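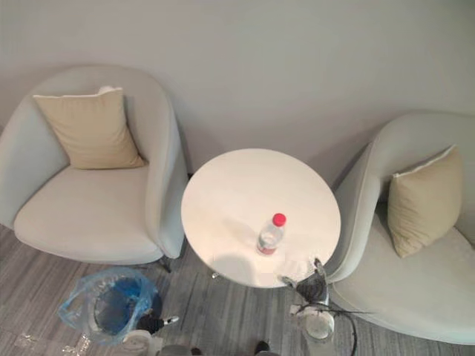 Revised care routine for the two-armed service robot

The Lultley site has adopted a revised maintenance routine for the two-armed robot used in its lounge trials. The routine was drawn up by Carola Buschmann and Győző Nyitrai and takes effect on August 7, 2023.

The main change concerns the grippers. Fingers are now to be inspected after every 22 hours of running and replaced at 2,000 grasps, whether or not wear can be seen. Small flat items left on tables, such as paper or tissues, demand a close approach to the table edge, and the earlier interval allowed the fingertips to drift out of line between checks. Replacement sets are held in the Gerlach store and must be signed out.

Cables running along the arms are to be checked at the wrist and at the shoulder before each session. Staff should move both arms slowly through their full reach and confirm that no cable pulls tight or rests against furniture. Any cable showing a split or a flattened section is to be reported to Volker Engelhardt, and the arm concerned is to remain switched off until he has cleared it.

The head camera is to be calibrated again whenever chairs or the side table have been moved. The procedure takes roughly 18 minutes. The target board is kept with the spare fingers.

Completed check sheets should be sent to Ingeborg Schwerdtfeger at the end of each week. Colleagues at Stallow will follow the same routine from later in the month.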